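The Skaltside flat

Six in the morning, December, and Meron Beyene was still packing. Van at seven. Tape gone. Found more tape under the sink, wrong kind, used it anyway.

Cups in newspaper. Fikre's letters in the biscuit tin, lid wouldnt shut, string round it. The atlas, 1836 on the title page, spine hanging off. It had been her grandmother's and before that somebody's in Binden who wrote his name in it twice. She put it in with the towels. Then took it out again. Then in.

Phone buzzing. Fikre.

"Are you done?"

"Nearly."

"You said nearly at midnight."

"It was nearly at midnight."

He laughed, or coughed, bad line. 700 miles of bad line. He was in Pleneck already with a kettle and no chairs. Had she got the key for the meter cupboard? She had not. She went through the coat pockets. A bus ticket, a button, 66 cents. No key.

Kitchen next. Scrubbed the counter, scrubbed it agian, the ring from the coffee pot stayed where it was. Four years of that ring. Let the next people have it.

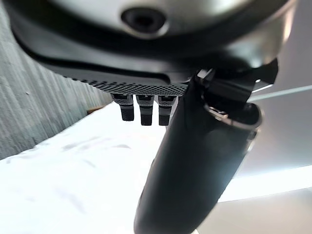

Three fingers and a thumb, pointing down.

The van was early. Of course. Two short honks, then a long one, then a light on across the street. She shouted out of the window that she was coming, which woke up the rest of them.

Boxes down the stairs. Tin under her arm. The atlas on top of the towels where she could see it.

The key was in her shoe. She had put it there so as not to forget.

"Fikre," she said, on the last step, one shoe off. "Found it."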